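Hello Pauline, a quick one from Dorkbridge on how the oyster bed work is going. We've now got seven of the eight trial plots marked out, and the harbour users' group has finally agreed where the no-dredge line should run -- it only took two meetings!

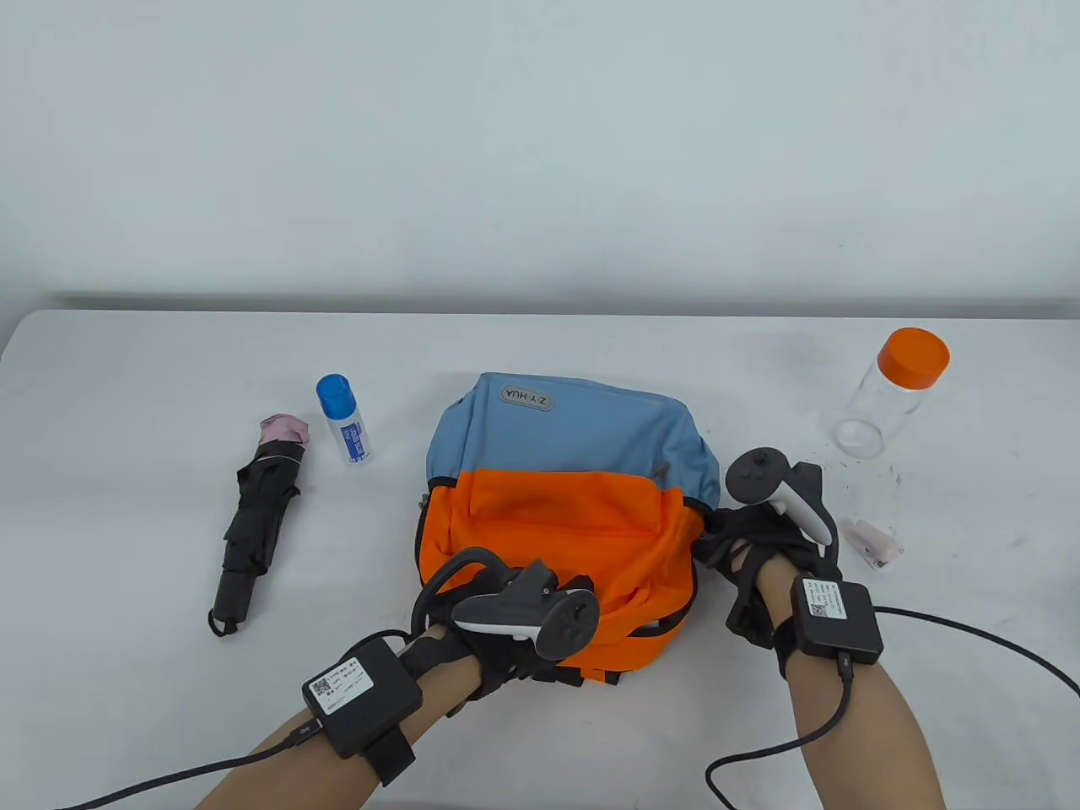
The last plot is held up until the mooring chains get shifted, probably in January. I've spent over six hours on the phone about it, so fingers crossed. Spending is on track, and I'll send the receipts with the next report.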